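8 October 2022

I have now read the Drestholm guidance on bin picking twice. The first time I was annoyed. The second time I took notes, and I'm still annoyed, but with page references.

The thing runs to 244 pages and somehow spends 28 of them on how to write a test report. On how to set up the bin you're testing with, it says the container should be "suitably secured" and the parts "representative." Suitable to whom? Two shops could follow that to the letter and get results you can't compare at all.

My rule since April has been simple: if I can't rebuild the setup from what's on the bench, the numbers don't count. Clamp the bin. Put tape on the bench where things go. Write down which blocks were in there and how they lay at the start. None of it takes long, and I'd trust it over any checklist with a signature box.

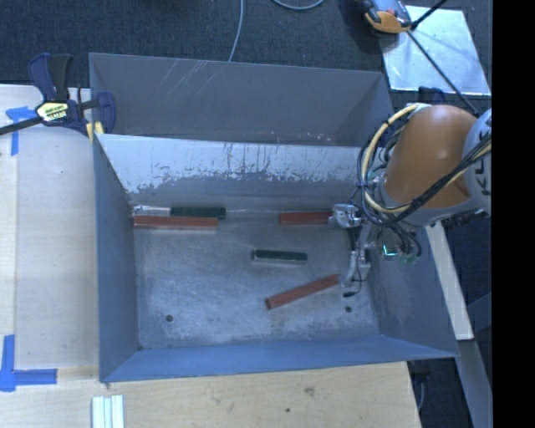

*Red and green blocks in the metal bin, clamp at the rear left corner, blue tape on the wood.*

Blocks near a wall are where I'd like the guidance to get specific. A part sitting in the open is a different job from one tucked up against metal, and a pass rate that mixes the two tells me very little. Nanlow's write-up claims 322 picks and never says how many were against a wall. Mudent at least splits them out, though they quietly drop every try where the gripper touched two parts at once. I'd count those as failures. The guidance lets you pick.

Then there's the round number. Drestholm asks for 100 tries per part type and gives no reason for it. Maybe it's fine for plain blocks – I doubt it's fine for anything with a handle.

Rocha has a draft out that covers bin corners and restart rules on four pages. I don't agree with all of it, the part on cable slack especially, but I could hand it to a new hire and get the same bench back. I'm using that one for the next round and keeping the Drestholm binder on the shelf.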